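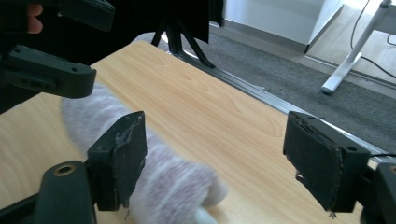 Dark pads, frayed along the bottom, light wood table.

Sat 20 September

Onion skin bath, second try. The July one came out the color of weak tea and I've been grumpy about it ever since, so today I did the mordant properly. Skeins went into the alum last night and sat a full 24 hours minus whatever I slept through at the end (I was meant to be in by eight, I was not in by eight).

Wool is the Mockus two-ply, the cream one, 476 g dry. I weighed it twice, having written down the wrong number last time and thrown off everything after it. Skins were all yellow onion, mostly from the lunch place on the corner in Clendstead, who now save them for me in a flour bag! Picked out the moldy bits, dumped the rest in the big pot and simmered for an hour. It smells like soup for the first twenty minutes and then it really doesn't smell like soup.

Strained through the old pillowcase. Liquor was a lovely dark rust, way deeper than July. Wool in at lukewarm, brought it up slowly, held it just under a simmer. The Skereo thermometer still reads high, so whoever uses it next, check it against the glass one. I gave up on it halfway and used the glass one anyway.

First skein out after half an hour: a good strong gold, a bit like mustard. Second one after an hour, more orange. I left the third in to cool in the pot and I think it's going to be the best of them, but it's also the one most likely to be blotchy - I crammed it in and only turned it when I remembered. A bigger pot would fix that. So would paying attention.

Small test on the side: snipped off a few lengths of the gold and dipped them in iron water. They went olive almost right away, and I love it. Didn't measure the iron, just a splash from the jar, so don't ask me to match it. Samples are taped to the next page.

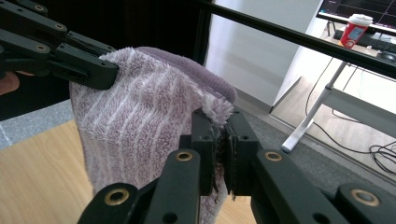 Hemi Donnelly reckons the iron will make the wool go harsh if I leave it in any longer than a dip, and says to rinse those lengths separately with a drop of the Cluvero soap before I card anything up. Fair enough, will do that Monday.

Still to do: half a skein taped in the window with card over one end for the fade test. Label the exhaust bath (pink lid). Ask Rangi Doolan for the pot back, the tall one.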